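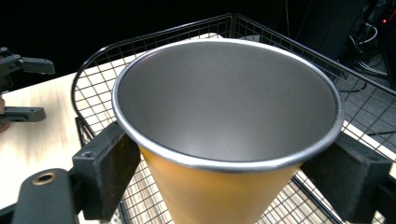
Kitchen & Table > Cups, Mugs and Glasses

Yellow metal cups, wire basket, and a question about stacking

langat_porch
Posted Wed 29 June

I have fallen hard for cone-shaped cups and I need to talk to people who will understand! Mustard yellow on the outside with a matte finish, plain brushed metal inside, and that rolled silver lip around the top. I found mine at a secondhand place two towns over and went back the next morning for the rest of the shelf.

They live in a black wire mesh basket on the table now, the square grid kind with rounded corners. I love how the yellow looks against the black. We grab them on the way out to the porch and they go back in the basket after they've been washed.

So, the question. Do you stack cone cups or not? Mine nest beautifully but two of them got stuck together last week and it took me most of an evening to get them apart. Also, would you worry about the finish rubbing on the wire?

skonum94
Never stack them damp. Dry them all the way, inside and out, and they'll slide apart fine. I've had a set in green and a set in orange for years and the only ones that ever locked up on me were the ones my kids put away straight from the rinse.

Great color by the way. Is it more gold or more orange in person? It looks like it could go either way on my screen.

langat_porch
It changes with the light! Mustard in the morning, and by dinner it's practically orange. I gave up trying to match napkins to it.

teakettle_jena
I'm going to disagree about stacking. Dry or not, a cone is a wedge, and if somebody pushes down on the pile they will jam. I stand mine upside down on a folded dish towel. The rolled lip is the strongest part of the cup so it doesn't mind the weight, and dust stays out.

If they do jam: ice water in the inner one, warm water around the outer one, wait a minute and twist. Don't pull straight up and please don't use a butter knife. Ask me how I know.

skonum94
Upside down works if you have the counter for it. I don't. I have one shelf and 50 cups (yes, I know).

pantry_mouse
50!! Please post the shelf.

About the wire, I'd put something soft in the bottom of the basket. A cut piece of shelf liner is plenty. I keep my Holo tumblers in a basket a lot like yours and the paint got little shiny marks near the base before I lined it. The sides never bothered them, only the bottoms, from being dropped in.

teakettle_jena
Or leave the wire bare and let them get marks. Mine are scuffed all over and I like them better that way. A liner holds water, too, and then you've got a damp basket sitting on your table.

pantry_mouse
Not if the cups go in dry, like skonum said. But ok, fair, I take mine out and shake it every so often. It's the cheap ribbed stuff so some air gets under it.

langat_porch
I tried the ice water trick on a pair I jammed on purpose and they popped right apart — I yelled loud enough to scare the dog. Thank you!!

I think I'll do a bit of both. Everyday ones standing loose in the basket, extras upside down in the cupboard on a towel. No liner yet. I want to see how they wear over the summer.

cornbread_219
Coming in with the important question, what are you drinking out of them? I say iced tea. The metal gets so cold it almost hurts your fingers and it's the best thing about July.

langat_porch
Lemonade so far! With way too much mint. I also had hot cocoa in one the first night and could not pick it up for ten minutes, so that can wait for November, with mittens.

skonum94
Half fill it for cocoa and hold it up by the lip.

teakettle_jena
The lip is the hottest part! Use a mug.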